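Fullik Home > Bath > Mats and Rugs

The Ania Looped Bath Mat
Item 2484
By Prinenstead Textiles

In stock, usually packed the next morning

I've been selling bath mats long enough to have opinions about them, so bear with me. When I started Fullik I stocked the flat woven kind, the ones that look so good folded on a shelf in a hotel, and I sold plenty of them, and then I took one home and stepped out of the shower onto what felt like a damp dish towel. Never again! I wanted loops. Big, silly, curly loops that your toes go down into.

The Ania is the mat I'd been trying to find. Elspeth Innes at Prinenstead sent me the first sample in December, rolled up in brown paper with a note that said "stand on it before you call me." So I did, in my socks in the stockroom, then barefoot, and then I called her. It has a deep chenille loop on top, a cotton base underneath, and a bound edge that's stitched twice (my one complaint about her older mats was the edge, and she fixed it).

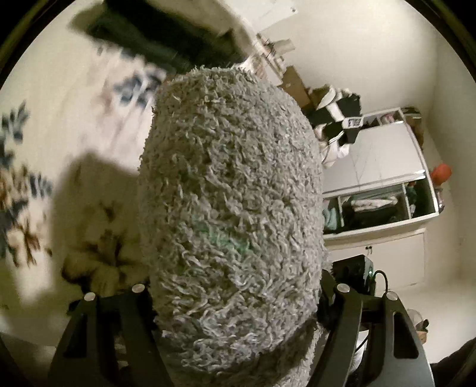
Gray loops with lighter flecks and a little pale mint.

What I like about it

It drinks up water. I have a kid who gets out of the tub like a seal, and the Ania takes care of most of the flood before it gets to the hallway. It also stays springy. I've had mine in the upstairs bathroom since that first sample and the spot by the sink, where everybody stands to brush their teeth, still fluffs back up when I shake it out.

It's heavier than it looks, too. I know some people want a light mat they can flick over the side of the tub with one hand, and if that's you, look at the Taipe instead (item 2099). The Taipe is thinner, dries faster and costs less, and it's what I'd put in a guest bathroom or a rental. The Ania is for your own bathroom, the one you walk into half asleep at 6 in the morning.

Sizes

Small: 20 by 30 inches. Fits in front of most sinks and shower stalls.
Runner: 20 by 54 inches. For a double sink, or a long skinny bathroom like mine.
Round: 30 inches across. Cute, but measure your door first — the pile is deep and a low door will catch on it.

Colors

It comes in nine colors right now. Fog and Oatmeal are the two that sell out. Moss is darker in person than on most screens, so if you're trying to match towels, email me and I'll mail you a snip of the yarn for free. I really don't mind, I have a drawer full of snips.
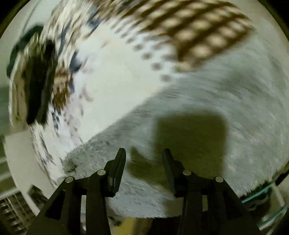
CARE AND FLOORS

Wash it before you use it the first time. Looped chenille sheds a bit when it's new and you'd rather have that fuzz in the lint trap than between your toes. Cold or warm water, regular detergent, no fabric softener. Softener coats the loops and then the water just sits on top of them.

Tumble dry on low, take it out while the base is still a tiny bit damp, and give it a couple of good hard shakes. Lay it flat for the last hour if you can. If a loop gets pulled, snip it level with the others with small scissors. Don't tug on it! One tug and you've got three.

On tile, vinyl or sealed wood you need a non-slip pad under it. The Ania has no rubber backing, and that's on purpose — rubber backing cracks in the dryer and leaves crumbs all over the drum — but it does mean a bare mat can slide on a smooth floor. The pads are in the drop-down at checkout, cut to match each size. Hang the mat up between showers if your bathroom doesn't have a fan.

What customers have said

"Bought the runner for my mother and then had to go back and buy one for me. The Oatmeal hides everything." — Efraín Tamayo

"Very soft. Took two washes before it stopped shedding, so do wash it first like the page says. Happy now." — Abrehet Seyoum

"Great mat, but the round one wouldn't clear my door. Swapped it for the small with no fuss." — Octavio Yupanqui

Shipping and returns

Small and round mats ship rolled in a paper sleeve. The runner comes folded, so it'll have a crease down the middle for a day or two until you wash it. You've got 30 days to send a mat back if it's unwashed and you've only stood on it in clean feet (I trust you). Washed mats I can't take back unless there's a fault in the stitching, in which case send me a photo and I'll get another one out to you.

Questions go to Édgar Cárdenas at the shop desk, who answers email much faster than I do, or use the form at the bottom of the page and put 2484 in the subject line.

Goes well with

Taipe Quick-Dry Mat, item 2099
Non-slip pads, all sizes
Prinenstead waffle hand towels, set of two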